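Gestadia puts its robot arms on the budget, and the shopping list gets longer

Gestadia, the meal-kit packer on the Polishchuk estate, has approved money for two robot arms at its produce bench, after a planning round that the company had expected to last a fortnight and which ran comfortably past Easter.

The arms will be leased from Welmont, to work alongside the existing packing staff. Their job will be the awkward end of the line, where fruit and small vegetables have to be moved between racks and open boxes without arriving as soup. Larger items stay with people for now, as do herbs, which the planning paper describes as "a matter for another year".

Dagný Briem, who runs operations at Gestadia, said the arms themselves had been the easy part of the sums.

"The quote for the arms was one page," she said. "Then we had eleven pages of things the arms would need in order to be of any use to us. Tables. Guarding. A different sort of rack. A man to come and tell us our floor wasn't level, which we could have told him for nothing."

The floor, for the record, is to be dealt with under a separate heading.

Before signing anything, the company asked to see its bench laid out in simulation, with a choice of racks and boxes tried in various positions. Zoltán Csizmadia, the engineer who drew up the plan, wanted to know how much room a gripper would have beside each rack before any were ordered. He had been caught out at a previous employer, where a very handsome set of shelving was delivered, bolted down and found to be in the way.

One of the layouts pairs a turquoise plastic rack with a pale wooden box on a white table, with only a narrow strip of tabletop left between the two. 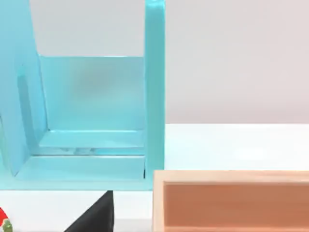

What the money covers

The approved budget takes in the lease on both arms, one spare set of gripper fingers, the benches and a week of training for staff on each shift. Racks and boxes come under consumables, a decision that took up most of one meeting and pleased the finance office more than anyone else present.

Gestadia has asked for prices on 200 boxes. Wooden ones were favoured by the packers, who like them, and opposed by the cleaning team, who have to wash them. A trial of both wood and plastic will go ahead at the hand-packing benches, and the order will wait for the result.

The gripper fingers caused less argument than expected. Marichka Yatsenko, the buyer, had set aside a sum for replacements on the assumption that they would wear out like everything else in the building. Her first estimate for the year came to 1764 pounds. She was asked to bring it down, went away for a week, and came back with the same figure and a covering note.

"I could have made it smaller," she said. "Then we'd have had this conversation again in November, only with a broken gripper on the table."

Her figure was approved.

What it leaves out

There is no money this year for a conveyor between the produce bench and the cold room. The boxes will go on making that journey by trolley, including the trolley with the wheel. A request for a replacement wheel has been noted.

Software support is covered for the first year only. Welmont has offered a longer arrangement, which Gestadia is considering at the speed with which it considers most longer arrangements.

Solomiia Pavliuk, who speaks for the packers on the works council, said staff had been told that no posts would go when the arms arrive, and that she had asked for this in writing.

"We've got it in writing," she said. "We've also asked for somebody to write down who picks up the tomatoes when one gets dropped. At the moment it isn't in anybody's job, and it isn't in the robot's either."

Next steps

Bids for the benches and guarding close on Fri 23 July. Wasura, which supplied the present benches, is expected to put one in, and has already been round with a tape measure.

Floor work comes first, then the benches, then the arms. Briem said she would prefer not to name a starting date until the floor was finished, having named one for the cold room and been reminded of it regularly.

Staff who want to comment on the layouts can see them in the canteen, next to the rota. Comments should go to Zoltán Csizmadia by email and should not be written on the layouts themselves, as happened with the first set.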